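Steltberg adds copper-lidded storage tin to Kutel kitchen range

Demham, October — Steltberg has extended its Kutel range of dry goods storage with a compartmented metal tin and a separate lift-off lid. The tin goes on sale to trade customers this month and will reach independent kitchen shops before the end of the year.

The tin has a dark bronze-brown body and a rose-gold copper lid. The interior is divided into compartments for small quantities of dry goods such as whole spices, tea, seeds and cake decorations. It is supplied empty, with a sheet of blank labels and a care leaflet.

The lid is a single loose piece with no hinge. Steltberg considered a hinged version at the drawing stage and dropped it after a household trial run from its Demham office. The trial involved 13 households, each of which used a hinged and an unhinged sample for a month and kept a short written record of use. Most preferred the loose lid. The reason given most often was that it could be drawn back far enough to reach one row of compartments while the others stayed covered, or taken off completely for filling and cleaning.

"We had assumed that people would want the lid attached, so that it could not be mislaid," said Csenge Major, product manager for the Kutel range. "The records showed something else. People refilled the tin on the worktop with the lid half across, and a hinge got in the way of that. It also collected flour." 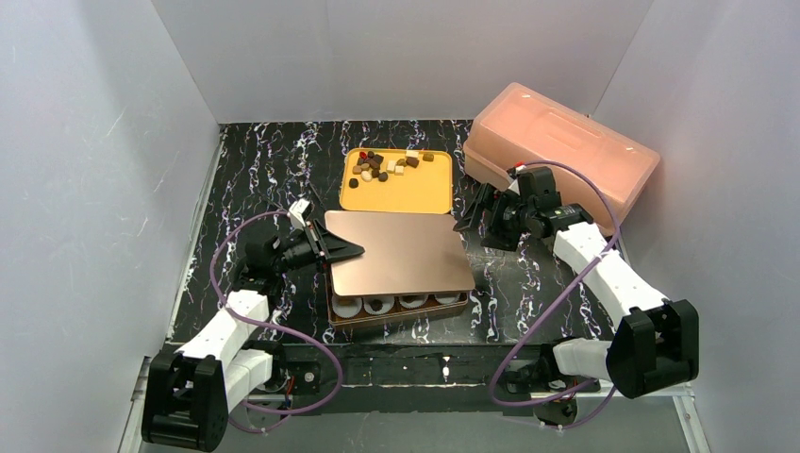
The finish was chosen to match the existing Kutel canisters, which have been sold in the same dark brown since the range was introduced. The copper colour is new to the range. The lid surface is smooth and slightly reflective, and should be wiped with a soft cloth and dried straight away. Scouring pads and abrasive creams will mark it. Neither the body nor the lid is suitable for the dishwasher, and the tin should not be used in an oven or on a hob.

Steltberg advises customers to fill the compartments to just below the top of the dividers. Overfilled compartments can spill into their neighbours when the lid is slid across, particularly with fine powders. The tin is not airtight. Ground coffee and other goods that lose their flavour quickly are better kept in the sealed Kutel canister.

Production is carried out under contract by Kincaid, which has made lids for the canisters since the second year of the range. The first production run is 3,828 tins. Of these, 1,235 have been allocated to retailers that placed orders during the preview period, and the remainder will be held at the Demham warehouse for general sale.

Tanko Jibrin, head of supply at Steltberg, said that the size of the run had been set with replacement parts in mind. "Lids are dropped and bodies are dented. We are holding spare lids and spare bodies under their own stock codes, so a customer who damages one does not have to buy the whole tin again. Retailers can add them to a normal order."

Each tin carries a guarantee of 2 years against faults in manufacture. The guarantee does not cover scratches, dents or changes in the colour of the lid arising from ordinary use. Claims should be made through the shop where the tin was bought, with proof of purchase.

Retailers with an existing Kutel account can order from the October price list. New accounts can be opened through the Steltberg trade desk, which is staffed on working days until 5 pm. Samples are available on loan to shops and cookery schools, subject to stock, and should be returned in the carton provided.

Notes to editors

Steltberg supplies kitchen storage to independent retailers from its premises in Demham. The Kutel range consists of canisters, bread bins and the compartmented tin described in this release.

Interviews with Csenge Major can be arranged through the Steltberg press office.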